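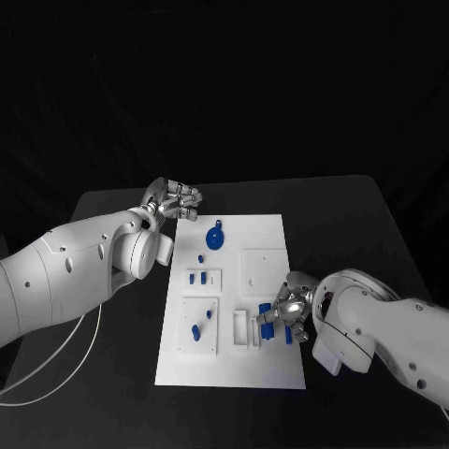 What is a fit board?
It is a flat white board with fixture plates on it, used for practicing how blue blocks and other small parts are set in place.

Merndale will put its fit boards out for the public to try in August, the parts club said on 21 July 2021. The sessions will be held at the Randgate hall and are free, though places have to be booked.

The club has made 12 boards so far, all white, with the loose parts in blue so they are easy to pick out. Trinidad Valdebenito, who drew up the layouts, said blue was chosen after an earlier gray set proved hard to see on dark tables.
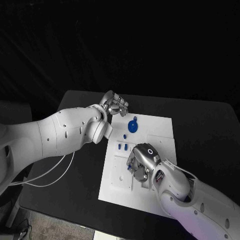 Boards are set down with the long sides running away from the person working. Visitors can start with any part they like, and there is no time limit - the club dropped its timer last year after complaints from beginners.

Bastien Chauvin, who is handling bookings, said 144 places were on offer and that schools in Ustarside had asked for a share of them. A decision on that is expected before the first session. Children under eight will need an adult with them, as several of the parts are small.

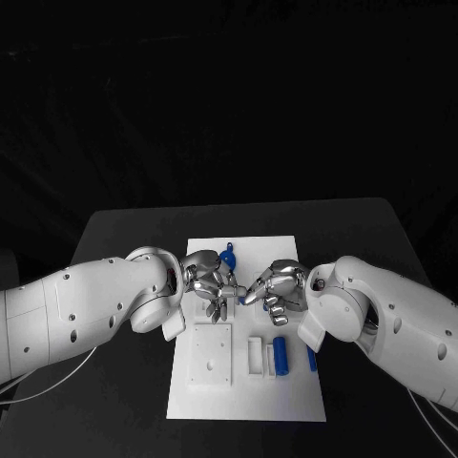 Can people buy a board to take home?
Not at present. The club says it may sell spare sets of blue parts later in the year, but the boards themselves will stay at Merndale.

Bookings are being taken at the Bouvier reading room on the ground floor.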